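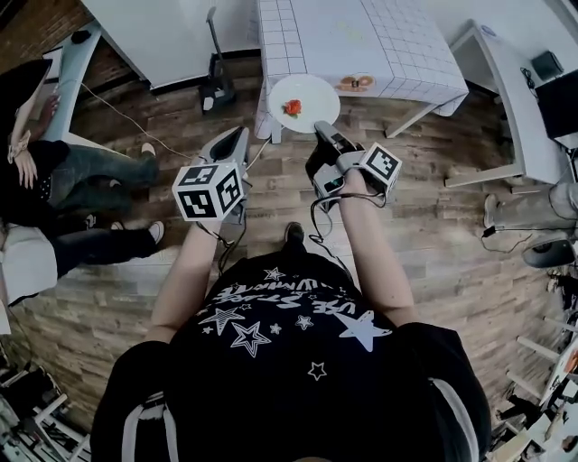 Good afternoon, and thank you for coming to the small room. I want to talk about the Stusby handheld kit, which we have had on loan from Mfaume since August, and I'm going to try to be fair to it, because I went in grumpy and came out mostly fond. (Pause, let people find chairs.) The kit is a pair of grippers that a person holds, one in each hand, and you do the chore yourself while it records what your hands were up to. So if you look at the pair in use, there's the pistol-style body on the left one, and each gripper has its white cube with the black marker patterns on it. Please remember those cubes, I'll be coming back to them. The job waiting on the table is a plate with one little red thing on it, and I would like everyone to appreciate how long a grown adult can spend on a job like that.

Who I am, quickly. I look after the teaching side at Surkerness, where we show people how to collect demonstrations for robot arms. I don't build the arms. I buy things, or I talk other people out of buying things, and then I write the instructions that get taped to the wall. Victor Shemweta did the number work for this review and he is sitting near the back, so if you have a hard question, turn around and smile at him.

What comes in the case. Two grippers, cables, chargers, a pack of spare cubes, and a printed guide that is better than most. The list price we were quoted was 3019 dollars for the pair, with the first year of the Ovport software folded in. After that year the software is 949 dollars, and I'd ask you to write that one down, as it's in rather small type on the quote. (Wait for the pens.)

Setup. I had set aside a whole morning and needed a good deal less. You charge them, pair them with the laptop, wave them about in front of you like you're landing a plane, and Ovport tells you if it's happy. The calibration screen is plain and friendly. My one complaint is that when it isn't happy it only says "try again," and I tried again quite a few times before Victor noticed I had my sleeve over a cube. Roll your sleeves up, everybody. It's going on the wall sheet.

How it feels in the hand. This is the part I always want to hear in other people's talks and they always skip it! The trigger is light and the jaws close smoothly, and picking up something soft is much easier than I had feared. The weight is fine for the first stretch and then your wrists start to have opinions. We settled on sets of 24 tries and then a proper break with tea. I have small hands, and the reach to the trigger is a stretch for me – I've asked Mfaume if they would do a shorter grip, and they were very nice about it without promising anything.

The numbers. Over 200 demonstrations went into the part of the review I'm covering today, all of them tabletop jobs, things like moving food from a plate or putting a cup on a saucer. Victor went through the recordings and threw out the ones where tracking dropped. Nearly all of those were the same fault, which brings me back to the cubes, as promised. When you turn your wrist too far, the markers face the wrong way and you lose the hand for a moment. Beginners do it constantly. After a week or so you learn to turn from the elbow, and it starts to feel natural, though I did catch myself pouring milk that way at home.

(If time is short, skip the next bit and go to support.)

Cables. I would dearly love fewer of them. You can work around them, and we did, but I'd bring a few clips and plan where everyone is going to stand before you start.

Support. I wrote to them with five questions and had a reply to four the next day. The fifth was about using our own software with the recordings. The answer did come eventually, and it's yes, with an export step that is slow on long sessions.

Would I buy it? For a teaching room, yes, one pair, and I'd budget for the software from the start. For a big collection effort I'd want to borrow it longer and hear from someone with larger hands. The case is on the side table, so do come up and have a try, and please put the grippers back on charge when you're done.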